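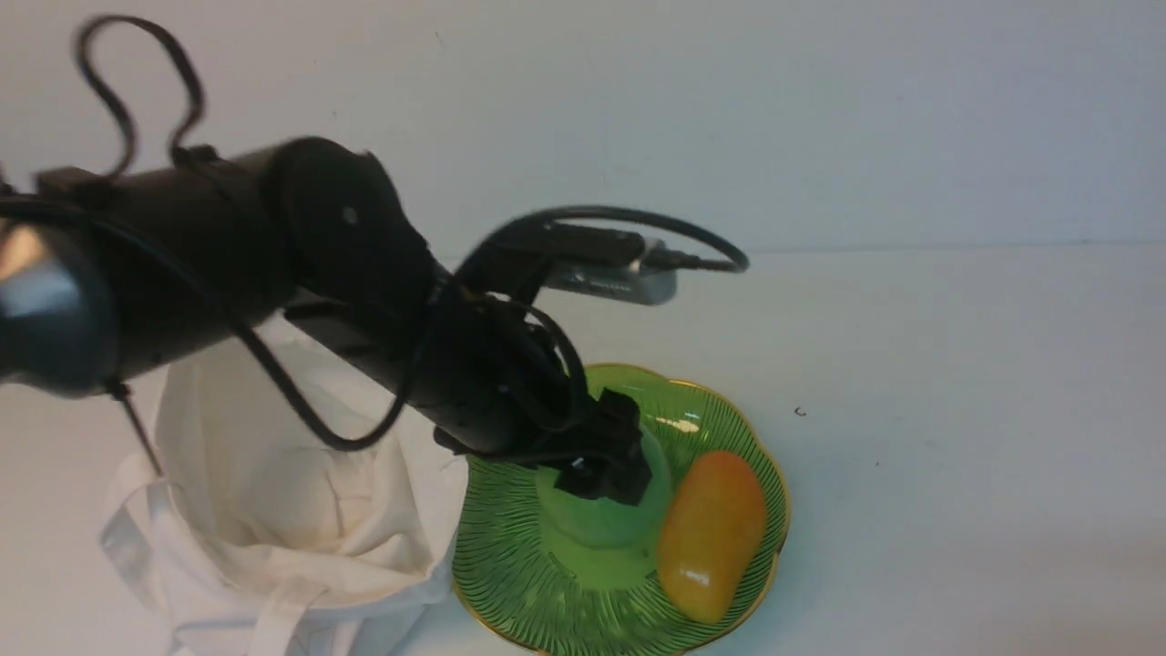 Jullivent: paired head and wrist views for plate-and-bag tasks

Version released 2022-02-18
Maintained by the Postbridge manipulation group

Jullivent is a set of teleoperated tabletop episodes recorded with two cameras, one at the head and one at the wrist. We collected it to test Terkeo, a training method that decides how much a policy should rely on each camera at each step. The release contains the episodes, the Terkeo training code, the weights for our runs and the logs from the robot trials.

Contents

- episodes/ one folder per episode, with both video streams, joint positions, gripper opening and operator commands
- splits/ train, validation and test lists
- terkeo/ training and evaluation code
- weights/ checkpoints for Terkeo and for the Duman baseline
- trials/ logs from the robot trials, with the outcome codes
- CHANGES.txt

The dataset

There are 3,294 episodes in the train, validation and test lists together. Each episode covers one task from start pose to release. Episodes that the operator aborted are kept in a separate list, splits/aborted.txt, and are not part of that total.

The four tasks are:

1. plate_to_bag: pick a named object from a plate and put it in a cloth bag
2. bag_to_plate: take an object out of the bag and set it on the plate
3. plate_swap: change the positions of two objects on the same plate
4. plate_clear: move everything off the plate onto the table

Objects are small pieces of produce and produce-like items, plus plates and bags. We chose some of the plates because they are hard to see well. Clear or ribbed glass throws colored shadows and highlights that move when the arm moves, and a green object on a green plate gives a segmentation model very little edge to work with. Bags are soft and do not keep their shape between episodes. We did not reset them to a fixed pose.

Each episode has an instruction string. Strings were written before recording and were not edited later, so a few name an object more loosely than you may want. The field object_id is the one to use for grouping.

Camera streams

The head stream shows the table, the arm and the cables. In many episodes the gripper hides the object for the last part of the approach. The wrist stream keeps the fingers in view at the bottom and usually shows the object until contact, but it loses the rest of the table. A policy trained on both streams can learn to follow the head stream all the way down, which works in training and then fails when the object is hidden at a slightly different time.
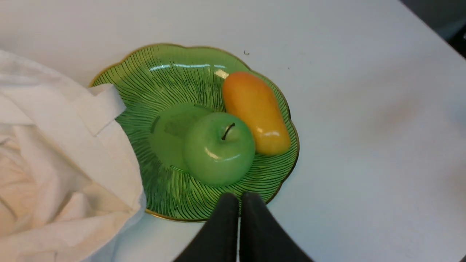

Wrist stream: two objects on a ribbed green plate, white cloth over the left side, gripper fingers at the bottom.

The streams are synchronized by timestamp. They do not start on the same frame number. Use load_pair() in terkeo/io.py, which matches them for you and drops frames with no partner.

The method

Terkeo adds a small gating network in front of the policy. The gate reads features from both streams and the gripper opening, and puts out one weight per stream. During training we hide patches of the head stream near the projected gripper position. The size of the hidden area grows as the gripper gets closer to the table. The gate is not told which patches are hidden. It is trained only through the action loss.

We tried giving the gate a direct target, using the hidden area as a label. It learned the label well and the policy got worse, mostly on plate_swap. That code is still there behind the flag --gate-label, turned off by default.

Duman is our baseline. It has the same image encoders and the same policy head, but joins the two feature vectors with no gate and sees no hidden patches. We also include Duman trained with hidden patches, listed in the configs as duman_patch.

Results

We trained each setup with five seeds and report them all in trials/summary.csv. Terkeo finished more trials than Duman on plate_to_bag and plate_clear for every seed. On plate_swap the ranges overlap and we do not claim a difference. On bag_to_plate Duman with hidden patches did as well as Terkeo, so the gate does not seem to add anything for that task.

Most of the failures that remain are late closes, where the fingers shut beside the object or on the plate rim. The outcome code for these is L. Code D is a drop after a good grasp, and code B means the bag moved or folded and blocked the drop.

Running it

Install the requirements file, then:

python -m terkeo.train --config configs/terkeo_base.yaml
python -m terkeo.eval --config configs/terkeo_base.yaml --split test

Offline evaluation gives action error only. It tracks the trial results poorly on plate_swap, and we would not use it to pick a checkpoint for that task.

Known problems

- Gripper opening is noisy at the closed end. Treat very small values as closed.
- Exposure on the wrist stream changes when the camera passes over the white table. We left it uncorrected.
- Some head frames are blurred on the parts of the arm nearest the camera.
- The episodes recorded in November use an older name for one joint. The loader maps it, but raw readers will need to do the same. See CHANGES.txt.
- The data comes from a single site and a single arm type. We have not tested transfer to other arms.

Terms of use

The data and weights may be used for research. The code has its own license file in terkeo/. If you publish work that uses the episodes, please state the version and which split lists you used.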